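Boards > Clinical Research > Trial Design and Statistics

Welluva phase 2: dose deviation in the low arm

szuyu_y
The Welluva readout lists 882 participants, 33 of whom got a half first dose after a fill-volume error. The sponsor kept them in the primary analysis. Has anyone seen the amended protocol?

hajek_c
Version 4, filed in September. The deviation is in section 10. They were kept under intention to treat, with a per-protocol analysis as a sensitivity check. Standard handling.

tbraten
Standard if the deviation is random. All 33 came from one site, and that site enrolled younger people. Site and dose are confounded, so I would not read anything into the higher titers.

hajek_c
The model has site as a random effect.

tbraten
That does not help when the half dose exists at only one site. There is no within-site contrast unless full-dose participants were enrolled there over the same weeks.

izzati_p
There were some, per the supplement, but the count is not given. Agree with tbraten on the titers. Disagree that it matters for the primary endpoint - dropping the 33 barely moves the interval.

szuyu_y
Thanks. Is the follow-up trial designed to test the half dose directly?

bnkwon
Yes, randomized 1:1, target 1,000. Assay work goes to Osinik. I would still want the fill-volume check done by weight, since absorbance was the source of the original error.

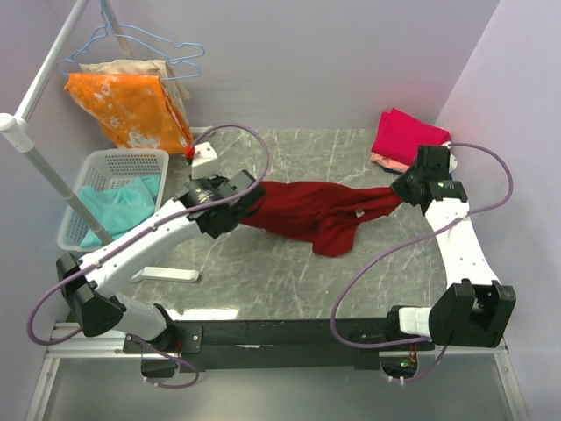

Dark red garment held at both ends over the tabletop.

hajek_c
Absorbance was fine. The excipient interfered with the reading and the lab did not correct for it.

bnkwon
Then the method was not validated for that matrix. Same result.

Related threads
Rind assay: lower limit of quantification
Random site effects with few sites
Per-protocol sets in vaccine trials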